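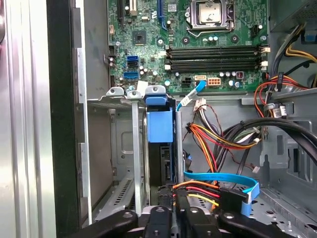 Clunville trackway

The Clunville trackway is a set of 20 impressions in a slab of gray sandstone near Clunville, usually described as the footprints of a small two-legged dinosaur. The description rests on a single study. Whether the marks are footprints at all is still disputed, and no bones have been found in the same layer.

Discovery

The slab was exposed in March, when a stretch of creek bank gave way after heavy rain. Early accounts spoke of a "herd crossing," a phrase that still turns up on road signs and in local brochures. Nothing in the published survey supports it. The marks form one uneven line, with a gap of several feet near the middle where the rock surface has flaked off.

Description

Of the 20 impressions, 14 are said to show three toes. The rest are shallow ovals and could have been made by almost anything, including water. The best-preserved print has a clear middle toe and a weaker outer one – the inner toe is drawn as a dotted line in the published figure, which tells the reader how much of it was really there. No claw marks or skin texture have been reported.

Age

The sandstone belongs to the Clitgate Beds, and the usual figure given for the site is around 90 million years. This comes from matching the layer with a volcanic ash bed exposed on the other side of the valley. The ash has been dated directly, but the sandstone has not, and a fault runs between the two. Popular sources often leave this out.

Interpretation

Supporters of the footprint reading point to the regular spacing of the first few marks. Critics reply that the spacing was measured only after the doubtful marks had been sorted into lefts and rights, and that a different sorting gives a different animal. Estimates of running speed should be treated with particular care. They depend on hip height, which is guessed from foot length, which is itself uncertain.

A later claim that the tracks belong to a feathered dinosaur has no basis in the slab itself. It was borrowed from skeletons found elsewhere.

Access

The original slab remains in place under a shelter. A cast is kept in Clunville, with the missing toe filled in.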